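Sturkholm (software)

Sturkholm is a planning and annotation toolkit for two-handed manipulation, meaning the kind of job in which one hand steadies a thing while the other does something to it. It takes recordings of ordinary handwork, cuts them into named steps, and turns those steps into plans that a two-armed machine can be asked to follow. The toolkit is best known for its treatment of pouring and of lids, two matters which sound very modest until one tries to write them down for a computer, and for the coffee recordings on which most of its worked material rests. The first public release is dated February 29, 2020, and the software is looked after by a small group at the Kunderano workshop, with a good deal of help from people who began as users and stayed on.

Background

The toolkit grew out of an older program called Bruminetti, which was a motion planner and very little else. Bruminetti could find a path for one arm from one place to another without knocking into anything, and it did this quickly and well. What it could not do was say why the arm was going there. A person using it had to write out each goal by hand, and for a task with two arms the goals had to be written twice over and then matched up in time, which was tiresome work and easy to get wrong.

Gheorghița Toma, who wrote most of the first version of Sturkholm, began by keeping Bruminetti as it was and putting a second layer on top. This upper layer knew nothing of joints or motors. It knew only about hands, objects and a short vocabulary of verbs such as hold, tilt, pour, set down, turn and close. The lower layer was then asked to fill in the movement. The arrangement has lasted, and people who have used the toolkit for years still speak of "upstairs" and "downstairs" when they are trying to work out where a fault lies.

The recordings

Sturkholm learns its step boundaries from recordings made from head height, looking down on a work surface. This viewpoint was chosen early on and has been kept ever since, as it shows both hands for most of the time and gives a fair idea of what the worker is attending to. The main collection, known simply as the coffee set, holds 600 recordings of people measuring, pouring, stirring and putting things away. They are everyday recordings, with all the napkins, plugs and odds and ends that a real counter gathers, and the maintainers have always resisted tidying them up. A planner that has only met bare tables, they feel, is going to have a hard time in anybody's kitchen.

Each recording is given a set of labels, one track for the left hand and one for the right. The two tracks are allowed to overlap, and in nearly every case they do. A typical stretch has the left hand on "hold" while the right hand goes through several shorter steps, and the toolkit treats the long step as a kind of promise that the shorter ones may lean on – if the hold is broken, everything resting on it is stopped as well. 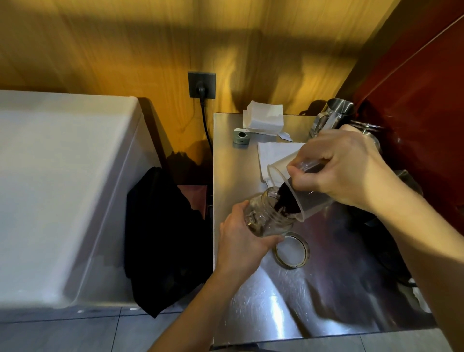 Ground coffee going from a measuring cup into a jar: "hold" on the left track, "pour" on the right.

Pouring of dry goods is handled separately from pouring of liquids. Grounds, rice and sugar do not leave a cup evenly; they tend to sit still while the cup is tilted and then go all together in a lump, and a controller that answers each change in flow with a change in tilt will be forever chasing them. Sturkholm's dry pour therefore works in short stages. The cup is tipped to an angle, held there for a moment, and tipped a little further only if the perception module reports that nothing is moving. It is slower than the liquid pour and looks rather hesitant on a real arm, but it spills a good deal less.

Perception

The perception module is a fairly plain affair by design. It finds hands first, then the objects touching them, and only after that does it look at anything else on the work surface. Objects that no hand has touched are kept in a background list and are treated as obstacles until something changes. This saves a great deal of computing time, and it also spares the person doing the labelling from having to name every last thing in view.

Clear glass and clear plastic have been the module's great difficulty from the beginning. Depth sensors tend to see straight through them, and a shiny steel surface makes matters worse by offering a second, upside-down copy of whatever stands on it. The present version gets round some of this by looking for what it calls contact rims: the curved line where a vessel opens, which can often be picked out even when its walls cannot. Once a rim has been found, the module fits a simple round opening to it and passes that upstairs. The planner never receives the full shape of a jar or a mug, only where its mouth is, which way the mouth faces and how wide it is.

A second and smaller difficulty is that hands hide things. A palm wrapped round a jar can cover most of it, and the fingers of the pouring hand very often hide the lip of the vessel at the moment when one would most like to see it. Sturkholm deals with this by carrying the last good estimate forward for 14 image steps, after which the object is marked as uncertain and the planner is told to slow down.

Planning with two hands

Most planners that came before Sturkholm treated the receiving vessel as fixed. The cup moved, the jar stayed where it was, and all of the cleverness went into the cup. The recordings showed quite plainly that people do not always work in this way. Quite often they pick up both vessels, lean the one towards the other, and let the two rims meet somewhere in the middle.
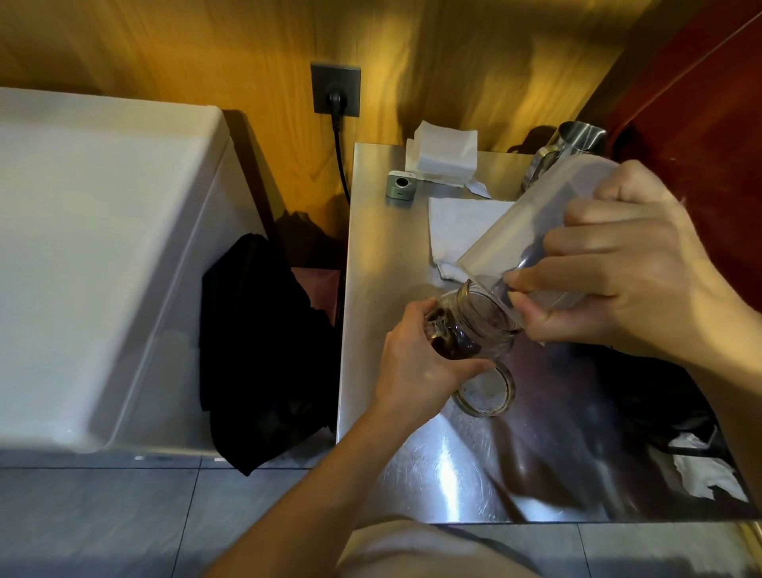
Ó Néill objected in the project's discussion pages that tilting both vessels only doubles what can go wrong, and that an arm with a steady table beneath it ought to make use of the table. The reply from the maintainers was long and good-humoured. It granted the point for heavy or very full vessels, and the planner has since then had a setting, called table preference, which makes it favour a standing receiver whenever the load is large. For light vessels the two-handed tilt was kept, as it lets the stream fall a shorter distance and gives the planner a second way of correcting its aim.

In the software this is written as a shared constraint. Neither arm is given a path of its own to begin with. The planner works out how the two openings must stand in relation to one another, and the two arms are then left to share the movement between them according to how comfortable each one is. An arm that is close to the end of its reach does less, and the other makes up the difference. The same machinery is used for passing an object from hand to hand and, with a few changes, for folding cloth, though the folding work is still thought of as unfinished and is not switched on by default.

Lids and closures

Screw lids have a chapter to themselves in the handbook, and it is the longest one. There are several reasons for this. A lid has to be found, lifted, turned the right way up if it has been left lying on its back, brought level with the jar, and set down squarely before any turning begins, and a mistake in any of these will usually show itself only in the next. Cross-threading is the commonest failure. From above, a lid that has gone on crooked can look very like one that has gone on straight, so the software relies on the feel of the wrist instead, watching for a rise in turning effort that comes too early.
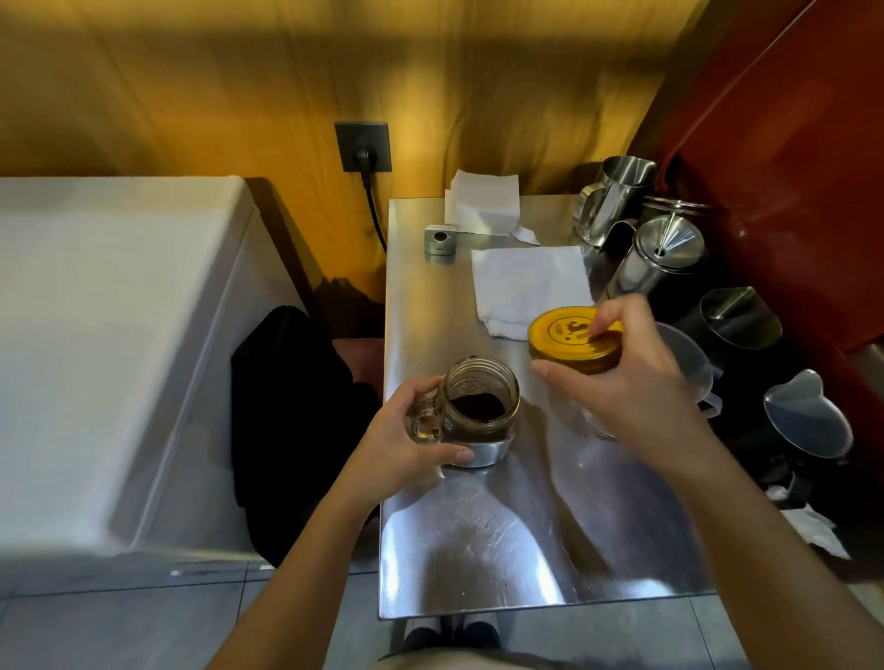 There is also the matter of direction. A single image of a hand holding a lid close to a jar does not say whether the jar is being opened or closed, and early versions of the labelling tool guessed, with poor results. The present version leaves such moments unlabelled until it has looked at what comes before and after, and will fill in the step only when both sides agree. Where they do not agree, the stretch is sent to a person. In the last full pass over the coffee set 101 stretches were sent back in this way, nearly all of them to do with lids, and they were settled by hand over the course of one August.

Labelling tool

The labelling tool is the part of Sturkholm that most people meet first, and many never go any further. It shows a recording with the two hand tracks running underneath, and steps can be stretched, split or joined with the mouse. A step may carry a short note in everyday language, which the planner ignores but which other labellers can read. These notes have turned into something of a tradition, and a fair number of them are simply remarks on how somebody holds a jug.

Labels are saved as plain text, one step to a line, so that two people's work on the same recording can be compared without any special program. The coffee set comes with 3110 labelled steps. Where two labellers have disagreed about the start of a step both versions are kept, and the learning code treats the gap between them as a measure of how sharp that boundary really is. The beginning of a pour, for instance, is a famously soft one: some people mark it when the cup starts to tilt and others when the contents start to move, and there is a sensible case to be made for either.

Limitations

Sturkholm does not plan for walking or for moving bases, and it assumes that everything of interest is within reach of both arms. It has no real model of how liquids behave, beyond a rough rule linking tilt to flow, and so it cannot be trusted with anything that froths or clings. Handles are recognised, but they are used only as places to grip; the planner does not understand that a person may hold a mug by its handle and its body at once, and will insist on choosing between them. Work on mixed grips has been started in a separate branch.

The handbook also warns that timings learned from people should not be passed straight on to a machine. The toolkit stretches all learned timings before use, and the amount of stretching can be set separately for each verb. Most users leave "pour" and "close" at their slowest values and speed up "set down" as they grow more confident in their gripper.

See also

Bruminetti (motion planner)
Bimanual manipulation
Learning from demonstration
Task and motion planning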